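Kelivano Lake Weekends — Questions We Get Asked

Updated when we get a minute. Not on here? Ring the office, Ebenezer Korletey picks up most mornings.

What's included in the price?
Two nights, breakfasts, Saturday supper, the boat across and back. Drinks extra. Snacks on the boat extra too, and not cheap, so bring your own.

How much is the deposit?
£55 a head. Comes off your final bill. Balance due two weeks before you travel, card or bank transfer.

What should I pack?
One soft bag each please, the boat is small. Swimming things, a jumper for evenings, shoes you don't mind ruining. Shorts are fine all day, even at supper — no dress code whatsoever. Torch handy.
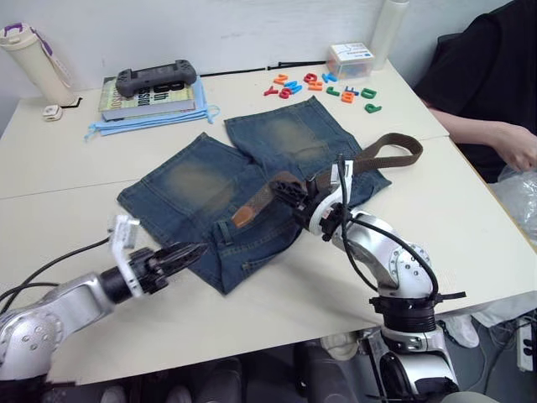
Towels and bedding are in the rooms already, leave yours at home. Same with hairdryers, the sockets won't cope.

Where do we meet the boat?
Ankrah jetty, the one behind the car park. Be there by half past four, it goes at five sharp. Miss it and the next one isn't till morning.

Can I park there?
Yes, free all weekend. Fills up fast in September so share lifts if you can.

Is there a walk for people who dont do hills?
The shore path. Flat, gravel, about an hour to Pilusora and back with a bench halfway. The ridge walk is the other one, 800 metres at the top and steep with it. Ekow Atinga leads that, sign up at breakfast.

Can I bring the dog?
Sorry, no. The farm next door has sheep.
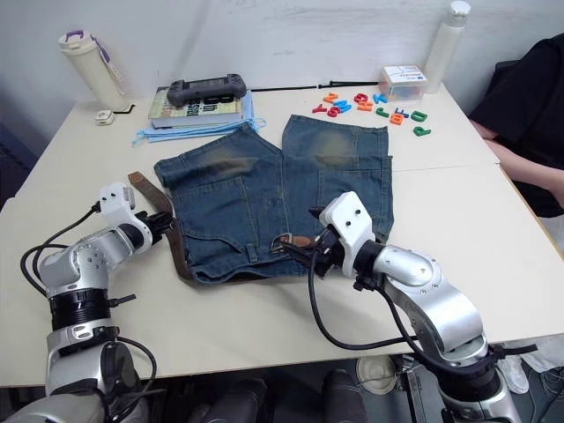 What happens if the weather's bad?
We still run. Rain just means the walks get swapped for cards, the sauna or a trip to the cheese place. If the boat can't cross we ring you by noon and you pick another weekend or get all your money back.

Can I cancel?
Up to two weeks before, full refund. After that we keep the deposit, unless we can fill your palce.

Do you take big groups?
Up to the whole house, ask for the group rate. Email is best for those, we answer them on a Tuesday.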